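Hondovel Toys Opens Its Doors to Families for Ramadan Evenings, With Free Play Tables and a New Line of Painted Blocks

Feb 23, 2024

Hondovel, the neighborhood toy maker and shop on Platell Street, is delighted to invite families of every kind to a season of late openings during Ramadan this March. The shop will stay open well past its usual closing time, with tea and dates by the door for anyone who has just broken their fast, and plenty of room on the floor for children who are a little too excited to go to bed.

The idea came from owner Ismail Mahrous, who grew up going from one relative's house to the next on Ramadan nights and remembers the children always ending up in a heap under somebody's dining table with whatever toys could be found.

"My aunt had one tin of old blocks, and I think every cousin I have learned to share, or to argue, over that tin," said Mahrous. "When my wife and I opened the shop 13 years ago, we wanted it to feel like that house. People come in for a birthday present and stay an hour, and we love it when they do. Ramadan is the time of year when I most want the lights on and the door open, so that is what we are going to do."

Each late opening will have a story corner, a lantern-making table with paper and glue provided, and a quiet room at the back for parents with babies. Grandparents are especially welcome, and there are proper chairs for them this year (we heard you last time!). There is no charge and no need to buy anything, although the lantern table does fill up, so families who have their hearts set on it may want to call ahead.

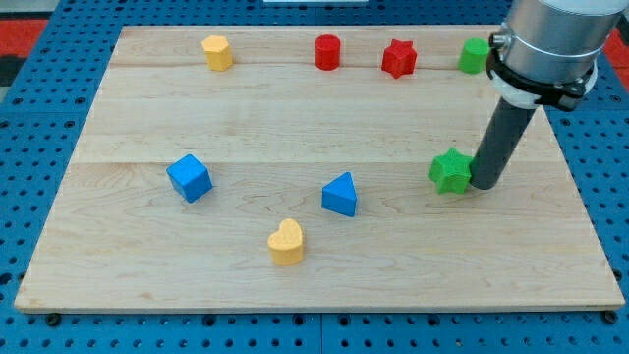

Small painted wooden shape blocks on a maple board.

The evenings will also be the first chance to try Jokent, Hondovel's new line of painted wooden blocks for children aged 4 and up. Jokent sets are sold in plain cotton bags with no instructions inside, and Mahrous says he was quite firm on that point.

"Children already know what to do with a block," he said. "My nephew made a bakery. His sister knocked down the bakery and made a hospital for the people in the bakery. I could not have written that in a booklet if I had tried for a year."

Hondovel will also be giving away 200 Jokent sets to local families, preschools and waiting rooms before the end of the month. Anyone who would like to suggest a place that could use one is warmly encouraged to stop in or drop a note through the door. Handwritten notes from children will be read with particular care.

Jokent sets go on sale in the shop in March, priced at $28. Late opening times are posted in the shop window, and the staff will gladly read them out over the phone to anyone who asks.

About Hondovel
Hondovel is a family-run toy maker and shop on Platell Street, selling wooden toys, puzzles and picture books. The shop also mends well-loved wooden toys, whether or not they were bought there.

Media contact
Ismail Mahrous, Hondovel, Platell Street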